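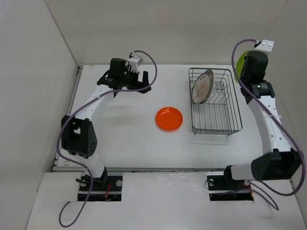 Call for participants: dish rack loading and unloading study

Branilance is seeking adults to take part in a household task study on how people place plates in an open wire dish rack. The work supports a revision of the Hurker rack layout guide, which covers plate spacing, lean angle and order of loading for small kitchens.

Task

Participants work standing at a white tabletop. Each trial uses one wire rack and a set of round plates, plain and patterned. A trial begins with one or more plates lying flat on the table and ends when every plate is standing in the rack, or when the participant declares the trial finished. Unloading trials run in the reverse order. All crockery is supplied clean. No washing up is involved.

Two loading conditions apply. In the free condition, plates may go anywhere in the rack. In the fixed condition, a printed card specifies the section to be filled and whether plates may overlap. Participants are not scored on speed. Dropped or chipped items are recorded and replaced at no cost to the participant.

Sessions

Each participant attends 2 sessions at the Chala Street test kitchen. The first starts at 9 am and includes an induction, a hand span measurement and practice trials. The second consists of 17 recorded trials with a seated break at the midpoint. Sessions are held through March. Tea, coffee and water are provided.

Eligibility

Applicants must:
- be 18 years of age or older
- be able to stand at a bench for the length of a trial block
- be able to lift a dinner plate with either hand
- have normal or corrected vision
- wash or stack dishes by hand at home at least weekly

Left-handed applicants are encouraged to apply, as this group was under-represented in the previous intake. Previous participants in the Nernik cutlery drawer study are eligible. Current Branilance employees and members of their households are not.

Clothing

Wear enclosed flat shoes and sleeves that can be rolled above the elbow. Remove rings, watches and bracelets before the first trial. Lockers are available.

Payment and data

Participants are paid by gift card on completion of the second session. Travel by public transport is reimbursed on presentation of receipts. Trial recordings are stored under a participant code and used for analysis of hand and plate position. Participants may withdraw at any time before the data set is closed.

How to apply

Complete the expression of interest form on the Branilance website and select "Dish rack study" from the list. State your preferred hand and any mornings on which you are unavailable. Successful applicants will be sent the consent form and directions to the test kitchen by email.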